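Minutes, 2025-08-03

Present: Yolandi Magagula (chair), Deb, Luis, Anton, Priya by phone till item 4
Apologies: Kenji
Notes: Anton

1. Last minutes
Ok as sent. Deb wants "packing line" changed to "returns bench" under item 5. Done.

2. Where we are on the sorting question
Sernitlow want a one page answer by December. Question as they put it: can a machine take over the returns bench, lost property and the tool wash, or any of the three. Yolandi read out their email. Long. They have seen the Borkis brochure and think this is settled. Not settled.

Luis – says lost property is the hard one, not the easy one. Everyone at Sernitlow assumes the opposite. Keys, glasses, cups, stuff with no flat side. Stuff lying on other stuff. Tool wash is nearer to possible, the parts are known and there is a fixed place for each.

Priya – we should stop saying "can the robot do it" and say how long, how often it drops, who has to stand there. Agreed, put it that way in the answer.

3. Bin trials
Mixed bin is the one to report on. Cup on its side, sunglasses standing up against the wall, padlock, roll of tape. Discussion of which of these we'd trust it with overnight. Anton: tape. Deb: none of them. Luis would say the tape and maybe the cup if it's out in the middle.

Things tight to the wall still the main worry. A person just tips the bin or hooks a finger behind. Priya asked why can't we shake the bin. Luis: you can, then everything is somewhere new and you start over looking for it. Could be tried as a last resort step. Deb not keen on shaking glasses around with a padlock.

Clear and shiny things next. Tape, lenses, anything in plastic wrap. Camera may not get a good edge. Long talk about lights, no decision. Luis to borrow the diffuser from Rampersad and try it before anyone spends anything.

Agreed a run is 30 picks from now on, same bin, same items, no helping. If someone reaches in, the run is void, write down why. Deb will tape the sheet up by the bench. (Second sheet, the first one has coffee on it.)

4. Household list
Yolandi had the list from the open evening. People were asked which chore they would hand over tommorrow. 17 replies. Laundry folding came up most, then dishes, then "find my keys". One person wrote "the children".
Dishes: Priya thinks a cup from a sink is close enough to our bin work to say something useful. Folding we should leave alone, we have nothing on cloth and should say so plainly.
Priya left the call here.

Some argument about tone. Deb feels the last newsletter made it sound like everyone gets a kitchen arm next year. Yolandi wrote it and disagrees but will show Deb the next one first.

5. Money
Osamico quote for the replacement gripper fingers and two spare cables is $3075. More than we have left for this year. Options: fingers only, ask Sernitlow to pay half, or carry on with the ones we've got. Luis says current fingers are ok for the tape and the cup, poor on thin things. Asking Sernitlow first. Yolandi to write.

6. Safety
Clamps on the bin rim get checked before each run, add to start card. Cables over the front rim, someone look at whether they rub. Deb asked for the e-stop reminder to go in the minutes again so – hands out of the bin, one person on the stop, no exceptions for "just a sec".
Visitors stay behind the line. Max 8 in the bay incl. us.

7. AOB
Anton can't do the notes next time. Luis will.
Fridge.

Actions
Yolandi – email Sernitlow re half the Osamico quote; draft one pager
Luis – diffuser from Rampersad, lighting try
Deb – run sheet up, start card changes, look at cable rub
Anton – cut the household list down to what we can speak to
Priya – wording for "how long, how often, who stands there"
Kenji – was not here, gets the labels

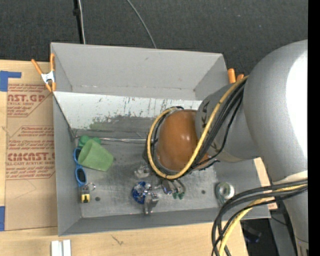

AUTOMATION & HANDLING GROUP | Minutes and papers
Mixed bin, see item 3. Padlock and sunglasses are both over by the left wall, tape is toward the right end near the front. Deb's point about the padlock stands, it's right next to the glasses. Corrections to Anton before the next meeting please, after that to Luis. Date of next meeting to be sent round once Priya knows her shfits.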